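Folding towels on a table: thirds or halves?

Home and Laundry > Folding and storage

solange_c
We do the towels for a small guest house, 61 of them in a busy week, and I want everybody folding them the same way. At the moment Fabrice does halves and I do thirds, and the stacks look a mess on the shelf. They are plain white hand towels with a care label near one corner. I lay them flat on the table, short edge towards me, and the basket goes on the left.

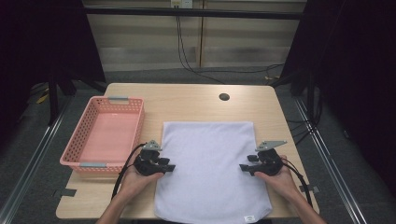

My way is long sides in to make thirds, then in half, then in half again. It takes longer but the hems are hidden. Is there a good reason to do halves instead?

Bodin
Halves. Fewer folds and you can do it with your eyes shut. Once they're in a stack with the folded edge facing out, who sees the hem?

gwen_maillard
Thirds for anything that goes on a rail, because it hangs straight off the shelf without refolding. Halves for anything that stays in a cupboard. Are yours going on rails?

solange_c
Some are. The ones by the basins go on rails, the spares stay in the cupboard on the landing.

Bodin
Then do two sorts of fold and keep two stacks.

solange_c
That is exactly what I'm trying to get away from.

Skiltbridge
Which way up do you start? I put the label side down at the far right. If you start with it anywhere else it ends up poking out of the front of the stack. Also check the corners before you fold. Ours went round after a lot of hot washes and the sides no longer lined up, so I gave up matching corners and started matching the long edges.

solange_c
Label up, near right. I'll try it your way. The corners on ours have gone soft as well. Pulling the hem flat with my fingers helps a bit but it curls back under.

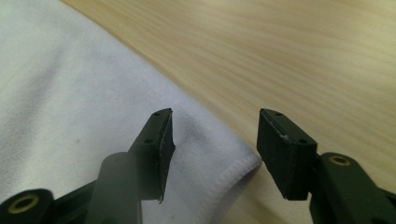 I had been blaming the dryer for that. We changed to a lower setting in March and I can't say it made any difference.

Weston
It's the hem thread shrinking more than the cloth. Nothing to do with the dryer setting. Pull the towel lengthways while it's still damp, two good tugs, then dry it.

gwen_maillard
I don't agree. I dried half of a batch on low and half on high for a month, and the high ones curled far worse. Same towels, same wash.

Weston
How many washes had they had before that, though? Mine were all new.

gwen_maillard
No idea. They were old.

fmillet
Fabrice here, the one who does halves. For the record I do 7 minutes a basket and Solange does a lot more than that.

solange_c
You also leave them on the chair.

Drodico
Whatever fold you pick, wipe the table first and let it dry. White towels pick up every crumb, and a wooden top can look clean when it isn't. I go over mine with a barely damp cloth along the grain, then a dry one.

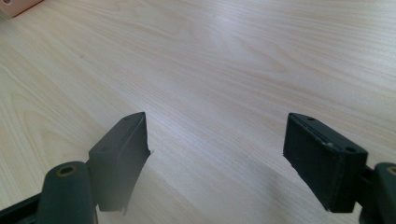

No polish or wax on a folding table either. I used a spray once and had greasy patches on a whole load.

Skiltbridge
Agree on the polish. I put an old sheet down, saves the wiping.

Bodin
A sheet slides about. I'd sooner wipe.

solange_c
Thanks all. Going with thirds for everything, label down at the far right, and the tug while damp. Fabrice has agreed to try it until the end of the month.

fmillet
I said I'd think about it.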